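Reading Room > Short Fiction > Plelldale Stories

The Ferry Money

Reading time: 3 minutes 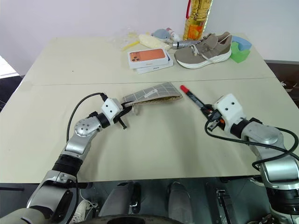
My aunt left me the ferry at Kernano, and with it a debt of 4,000 to the boatyard at Gikon. The solicitor read both items in the same voice. I signed for them on the same page.

I had not been on the boat for 18 years. She was called the Caron, and she carried foot passengers, bicycles and sheep across the water to Plelldale. In my aunt's time there had been talk of a bridge. The bridge had now been built, two miles upstream, and you could see it from the slip on a clear day.

I went down in January to look things over. The engine started on the third try. In the wheelhouse I found her coat, a tin of boiled sweets stuck together, and a ledger with a green spine. Every crossing was in it. The last page gave the total for the year as 1,927, and she had underlined it twice.

I took the ledger home and read it over supper. Most lines were a date and a fare. Some had a note beside them. "Vet, no charge." "Boy with fiddle, will pay Friday week." "Piano, never again." On many evenings there was a single passenger, always on the last boat over, marked only with the letter D and no fare.

I ran the boat myself that spring, meaning to sell her by summer. The work was dull. I swept the deck, took the coins, put the rope on and took the rope off. People who could have used the bridge came down to the slip anyway, and I asked one old woman why.

"It's where the road goes," she said.

The man came at the end of my second week. It was ten to seven and getting dark. He wore a long brown coat and had a loaf under his arm. He sat on the bench by the wheelhouse and looked at the water, and when we reached Plelldale he got up and nodded.

"I didn't pay her," he said. "You'll want to know that."

I said I had seen the book.

"I asked her to marry me on this boat. She said she would think about it, and until she'd finished thinking I could travel free."

"How long ago was that?"

"She was still thinking," he said.

He held out a coin. I looked at it for a while. Then I told him I hadn't read the whole ledger yet and couldn't change the fares until I had. He put the coin back in his pocket and went up the hill with his bread.

The yard at Gikon wrote in May. They would take the boat against the debt and give me 115 over. It was a fair offer for a hull that age. I wrote back and asked if they would take the money by the month.

I bought a new ledger, a red one, because the shop had no green. I wrote in the morning's fares first. In the evening the man came down the slip at ten to seven. I untied the rope and wrote D, and left the rest of the line empty.

COMMENTS (4)

saltmarsh_reader
Read this on my lunch break and then again on the bus. The piano line made me laugh.

Tuppence
I would have liked to know more about the aunt. Did she mean to say yes? I think she did but my husband says no.

oldslip
We had a chain ferry like this when I was small. Ours took cows as well. It stopped the year after the road was widened.

greyhen
Good story. A bit short for me but I liked the old woman and the road.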